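Diary: Thursday, the week of the old musicals
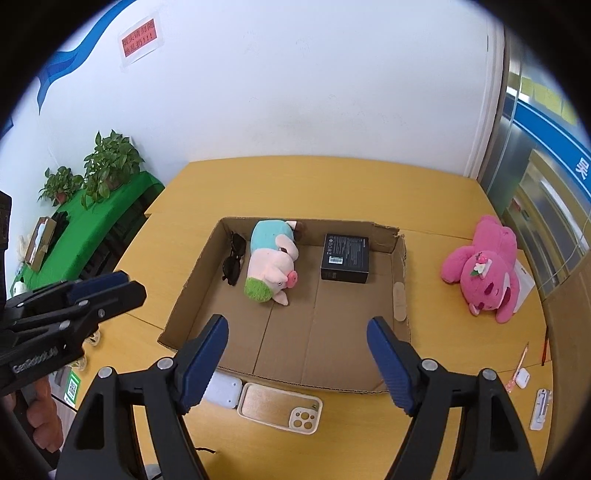

7 min read

Thursday again, and I write this in the kitchen with the radio off, which is not usual for me. I promised myself to keep this diary in English for the whole of May, and so far I have missed only three evenings. My English is better on paper than in the mouth. On paper it can wait for me.

Tonight was the third film of the season at the Clutine. For those who read this page and do not live here, the Clutine is our small cinema behind the tram depot, with a balcony that is closed and a curtain that still opens by hand. Every spring they show old films on one evening a week, and this year the theme is the backstage musical: films about people who are trying to put on a show. I bought the ticket for all the evenings together. It cost 39, and if I miss one evening I will feel it like a toothache.

The film was The Moonlight Understudy. I had never heard of it before the programme came. It is in black and white, and the print was not a good one, with a line down the left side during the whole second reel. The story you could guess from the title. A girl from a laundry gets a small place in the chorus, the leading lady hurts her foot, and the girl has to learn everything in one night. I have seen this story perhaps in 30 films and I never get tired of it. I think I like it because I know what will happen, and so I have time to look at the other people, the ones who stand at the back and hold a tray.

In this one it was the dresser. She has maybe four scenes. She pins the costume on the girl, she says two or three dry things with pins in her mouth, and then the camera leaves her. But when the girl goes on stage for the first time, there is a short shot of the dresser in the wings, and her lips are moving with the words of the song. She knows the whole song. The film makes nothing of it, there is no explanation later, and I thought about it all the way home on the tram. Who was she? Did she sing once? I looked for her name in the titles at the end, but in those days they listed only the big parts, and the card went away too fast for my eyes.

The dancing was uneven. The big number with the staircase is too long, and the camera stays so far away that the dancers look like spoons in a drawer. Then comes a small number in a railway canteen, with only two people and a mop, and it is wonderful. I believe they did it in one take, or nearly one take, because I could not find a cut, and I was looking for it. The man is heavier than dancers are now. He puts his feet down as if the floor belongs to him. At one point the mop slides out of his hand and he catches it behind his back, and a woman two rows in front of me said "oh" quite loudly, and after this the whole row laughed, in a kind way.

We were 11 in the audience. I counted because I always count, it is a bad habit from the years when I sold tickets myself. At the first film we were more. It rained tonight, and there was football, so I do not want to draw a conclusion from it. The lady at the cash desk said that the autumn season is not decided.

Before the film they showed a short one, as they always do, and it was a surprise: a reel of the Sárközi. I must explain this. The Sárközi was the variety theatre in the town where my mother grew up. When I was small she spoke of it as other people speak of the sea. It had a revolving stage which was turned by four men under the floor, and she said that if the orchestra was quiet you could hear them cough. It closed before I was born and it is now a furniture shop. I had seen photographs of the front, but I had never seen it move.

The reel was only a few minutes long and had no sound. First the street and people going in with their collars up, then a row of girls with hoops, then a comedian with a very small hat who talks and talks, and of course we cannot hear one word. This was strange to watch. You could see from his eyebrows where the joke was coming. You could see him wait for the laugh, get it, and wait a bit more. I do not know what he said and I laughed too, one second after the silent people in the film.

I looked for my mother in the queue in the street. This is foolish, as she would have been a child, and the film had no year on it that I could see. But I looked. There was a girl in a pale coat holding somebody's hand, and she turned her face to the camera and then turned it away again. It was a girl in a pale coat, that is all I can write.

After the film I stayed a little in the foyer and drank a tea from the machine, which tastes of the soup from the same machine. They had put out a table with old programmes and sheet music, to borrow or to buy. I bought the sheet music of one song from The Moonlight Understudy, "Keep a Lamp for Me on Closadell Street". I cannot play it. My sister can play it, when she comes. The cover has a drawing of a street lamp and a cat, and in the film there is neither a lamp nor a cat, the girl sings it in a cupboard full of coats. I suppose the artist did not see the film and had only the title. I like this cover very much.

On the back there is an advertisement for other songs by the same house, with the first line of the melody of each one, very small. I tried to hum them on the tram. I read music slowly, like a person who reads a menu in a foreign country, but two of them I managed. One was rather sad. The other one was the same tune as the sad one but quicker, or I read it wrong.

Now something about the words. In these films the English is fast, and when the print is poor I lose perhaps a quarter of it. There are no subtitles at the Clutine for the English films, it is a question of money. So I keep a list in the back of my notebook and write in the dark, and at home I try to understand my own writing. Tonight's list: "hoofer", which I knew. "To go up on your lines", which means to forget them, and I find it beautiful, as if the actor becomes a balloon. "Angel", who is the man that pays for the show. "A turkey", which is the show when it is bad. And one that I could not find anywhere, it sounded like "itex" but this cannot be right, because Itex is the name of the firm that repairs our lift, and I think I had the lift in my head. The stage manager shouts it when he sends the chorus up the stairs. If a reader knows the film, please write to me what he is shouting.

I wanted to compare it with last week's film, but I see that I wrote very little last week, only "good shoes, weak ending". I do remember the shoes. They were two colours, and the camera followed them along a pavement for a long time before it went up to the face. The ending I do not remember at all, so my note was probably fair.

The leading lady in tonight's film deserves some lines too. She is supposed to be the difficult one, the one we are glad to see with a bandage on the foot. But the actress does not play her as a bad person. When they bring her the news that the girl was a success, she is in bed with a magazine, and she says "Well, good" and turns the page. Then she turns it back. She had not read it. It is such a small thing to do with a magazine, and I would give the whole staircase for it.

I was too young for these films and also too old for them, if I count how they came to me. On television, when I was a child, they were in the afternoon, when one was ill. So for me a musical smells a little of cough syrup and a warm blanket. My father called them "the films where they stop talking for no reason". He watched them standing, with his coat on, on his way to somewhere else, and often he was still standing there at the end.

It is twenty to midnight and the tea from the machine is keeping me awake. Next week is the last black and white one, and after that they go to colour. I have to ask at work if I can leave early, as it begins at six and not at half past seven. The programme says it has a scene on a ferry.

I have put the sheet music on the shelf over the radio, with the cat to the front.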